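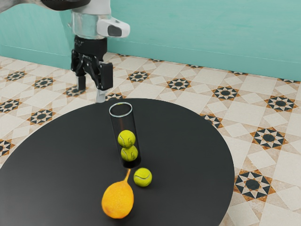

Why do tennis balls bounce?

Siterley Kids Science Page
Wednesday, April 8, 2020

Drop a tennis ball on the kitchen floor. Up it comes! Now drop a rolled-up sock. Thud. Stays put.

Same hand, same floor. So what is the ball doing that the sock isn't?

Squash and spring

When a ball hits the floor it gets squashed. Only for a tiny moment, way too quick for your eyes. The bottom goes flat, like when you press it with your thumb. Then it pops back to being round. And when it pops back it pushes on the floor, and the floor pushes back on the ball, and up it goes.

A sock gets squashed too. But it doesn't pop back. All that falling energy gets used up rubbing bits of sock against other bits of sock. Nothing left for jumping.

Energy, by the way, is what makes things move or heat up or make a noise. You can't make it from nothing. It just gets passed along. Hold a ball up high and it has stored energy. Let go and the stored energy turns into moving energy. Then squash energy. Then moving energy again, going the other way.

What's inside?

Mostly air! A tennis ball is a hollow rubber shell. Two half shells, like two little cups, stuck together. The fuzzy part is called felt and it gets glued on the outside.

In most tennis balls the air inside is packed in tighter than the air around you. We say it's under pressure. Think of a bike tire. Pump it up, it's hard and springy. Let the air out and it's all floppy and slow. Same thing with the ball.

Why do old balls go flat?

The air sneaks out. Rubber looks solid but air can get through it, very very slowly. After a few weeks or months a ball gets kind of dead. It still bounces, just not as much.

That's why new balls come in a sealed can. The air in the can is under pressure as well, so the air in the ball has no reason to leave. Hear that psssht when somebody opens a new can? That's the squeezed air rushing out.

(Some balls don't need squeezed air at all. They have thicker rubber and the rubber does the work. They feel harder when you hit them but they last a long time.)

Why doesn't it come back to your hand?

Good question. You drop it from up here, it comes back to down there. Then lower. Then lower again. Then it rolls under the couch.

Every bounce loses a bit of energy. Where does it go?

Some turns into sound. That's the "pock" you hear.
Some turns into heat. The ball gets a teeny bit warmer each time it squashes, too little for you to feel.
Some goes into the floor.
A little goes into pushing air out of the way.

So there's less left over for going up. No ball you drop will ever bounce higher than where you let go of it. If it does, you threw it. No cheating!

Does the floor matter?

Yes, loads. A hard floor hardly moves, so most of the energy stays with the ball. Carpet squishes and keeps a lot for itself. Grass too. Sand is the worst, try it at the beach and you'll see the ball just sort of sits down.

Try it: the cold ball test

You need
2 tennis balls, the same kind and the same age
a freezer
a wall by a hard floor
sticky notes
a helper

Put one ball in the freezer overnight. Leave the other one out in the room. Ask first before you put stuff in the freezer.

Next day, stick a note on the wall at 6 feet. That's your drop line, so your helper should probably be a grown-up. Hold the room ball at the line. Let go, don't push. Your helper drops, you watch from the side and put a note where the top of the bounce gets to. Do it again a few times becuase it's easy to miss.

Now the cold ball, quick, before it warms up. Same line, same spot on the floor.

Which note is lower? Write down your guess before you start.

What's going on: cold rubber is stiffer and doesn't spring back as well. Also cold air pushes less, so the ball is a bit softer inside. Both of those make for a lazy bounce. Let the ball warm up and try again.

More to try

Same ball, different floors. Tile, carpet, wood, grass. Put them in order.
New ball and an old one that the dog has had.
Tennis ball, rubber ball, ping pong ball. Which wins? Does the heavyest one win?

Words to know

Energy: what makes things move, heat up or make noise
Pressure: how hard air pushes on the things around it
Felt: the fuzzy cloth on a tennis ball
Hollow: empty in the middle, or just full of air

Next time: why is the sky dark at night when there are so many stars?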